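Sultura hemmed cloth, pale pink, large size. Paid 49 for it in April, have been folding and refolding it ever since. Quick notes before I forget.

Color is nice. Soft blush, a bit peachy in the folds. My old Collo one was thinner and went gray after 12 washes, so the bar was low. Folding takes me a minute tops, if I've got somewhere clear to do it.

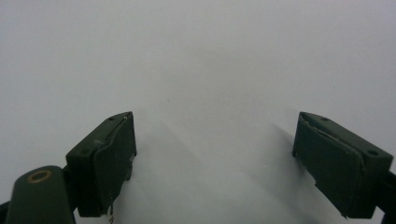 Lint is my real gripe with pink. Picks up everything, so wipe down first. On a pale plain surface at least you can spot the crumbs, even one tiny dark speck near the middle like that, before it ends up on teh cloth. On my brown table at home, no chance.

Stitching: not straight. The line under the hem wanders up and down a little. Doesn't bother me, might bother you at this price. Hem itself is a good thick ridge, easy to find with your fingers when you fold. Would buy again, probaly on sale. Four out of five. 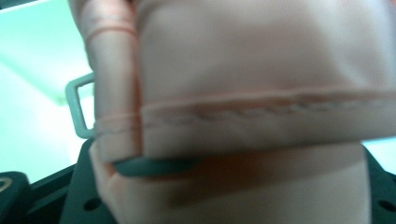

Trevor Stockdale: Mine had the same wobbly hem and I sent it back. Bastlow does a straighter one.

Ashley Heywood: does it shrink?? got the blue, scared to wash it

Declan Nuttall: Cold wash Ashley, mine's fine so far.

Last updated: April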